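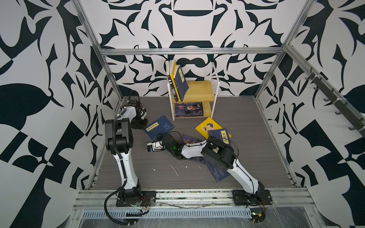

Start with scale. Most people who pick a patterned wallpaper pick it from a sample the size of a paperback, and a sample that size tells you the color and very little else. The repeat is what you end up living with. Black-and-white leaves and curved blades on three walls at once, with checkered blocks in between, will take over a small space, and a plain gray wood-grain floor is a sensible thing to put under them. Ask who has hung a bold print at home. Wait for hands.

Next point, the repeat. Drullham lists it on the back of every roll. Read the number out loud: 48 centimeters on the one I brought. Pass the roll around. Explain straight match and drop match, and say that drop match wastes more paper. Hòa Tiêu will have the cut strips ready at the side table.

Then the center line. If the design has an axis, hang the first strip so the axis falls where people look, usually over the bed or the fireplace. Work outward from there to both corners. Corners are never square. Let the mismatch land behind the door.

Cost. The hallway job for Amanuel Fikre came to 2,143 dollars with paste and labor. He has said I can use the figure. Two rolls were left over and he kept them for repairs.

If time is short, skip the section on borders and go to paste. Mention soaking time, then booking time. Do not get into vinyl unless asked.

Questions. Ubaldo Cirillo has the microphone for the back rows. Sample books go back to Tín Mai at the end.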